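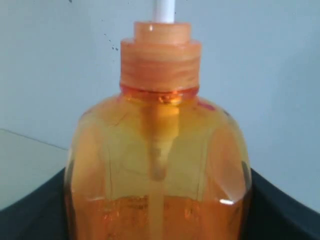
A reader wrote under my last post that a wine needing four hours in a decanter is a wine that should have been left in the cellar for another four years, and that I was wasting good Saturdays waiting for bottles I had opened too early. There were a few replies agreeing, so I thought I would set out what I do with young reds and why I still do it.

The wine that started this was the Kohlhase, a dry red from a small estate I first tried at a merchant's tasting in February. I bought a mixed case on the strength of two small pours, one from the standard bottling and one from the single vineyard they call Sturkard. Both were closed when I opened them at home. The standard one smelled mostly of oak and the Sturkard smelled of very little at all.

With the first Sturkard I poured a glass straight from the bottle and left the rest standing with the cork out. I know this does almost nothing, as the surface in the neck of a bottle is tiny, but I wanted to have something to compare. After an hour it was the same wine. The tannins were hard and there was a bitter edge at the finish that I did not care for. I put the cork back in and drank the remainder the next evening, when it was a good deal better. There was dark cherry, something like dried thyme, and the bitterness had mostly gone.

So for the second bottle I used the decanter. I opened it at three in the afternoon, poured it in fairly roughly and tried a mouthful each hour. At the first hour there was no change worth writing down. At the second the fruit had started to show. The third was a bit flat, and I wondered if I had overdone it. By the fourth, when we sat down to eat, it was where the other one had been on its second day, perhaps slightly fresher. We had it with shoulder of lamb and there was none left by nine.

The reader's point is a fair one and I agree with part of it. Air doesn't do what age does. A decanter will soften a young wine up and let some of the smell out, but it won't give you the leathery, mushroomy side that comes with ten or fifteen years. If I had a proper cellar I would put the Sturkard in it and forget about it. I have a cupboard under the stairs which holds some 50 bottles and gets too warm in August. I don't trust it with anything for more than three or four years, and paying for storage on wine at this price makes no sense to me.

There is also the question of what you like. I know people who want their reds old and who find anything with a grip to it unpleasant. I quite like a bit of tannin with food. For me a young wine with some air in it is a different drink from a mature one, and I am happy to have both.

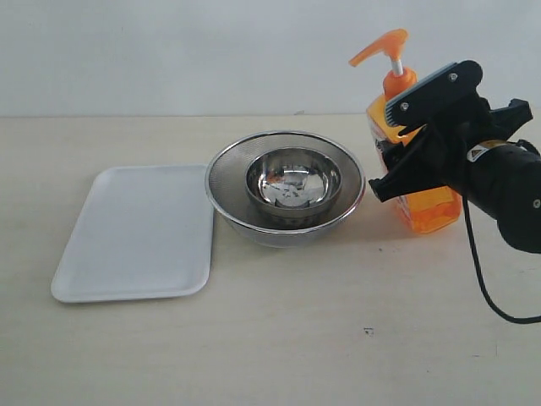 The Bolirov was the other bottle I wanted to mention, because it went the opposite way. It's a lighter red, made without much oak, and I gave it the same treatment out of habit. That was a mistake. It was lovely when I pulled the cork, all redcurrant and a little pepper, and after two hours in the decanter it had gone thin and slightly sour. I should have tasted it first. These days I always pour a small glass before deciding anything, and if it's already good I leave the decanter in the cupboard.

Old bottles are another matter again. I decant those only to get them off the sediment, and I do it just before serving. I once lost most of a very nice old claret by pouring it before the starter and coming back to it with the cheese. By then it had faded to almost nothing.

Someone else asked about the Wumero aerator, the sort that clips on the neck of the bottle and bubbles as you pour. I was lent one for a month. It makes a slight difference to a stern young wine, about the same as swirling the glass for five minutes, and it dribbles down the label. I gave it back. If you are in a hurry, a clean jug does the job well enough. Pour the wine into the jug from a height and then back into the bottle through a funnel, twice if it is really tight. It looks terrible and you will want a cloth handy.

I have three of the Kohlhase left, two standard and one Sturkard. The standard ones will get the afternoon in the decanter some time this winter. The last Sturkard I will put at the back of the cupboard, on the floor where it's coolest, and try to leave it alone for two years. If it comes out better than the one we had with the lamb I will say so on here.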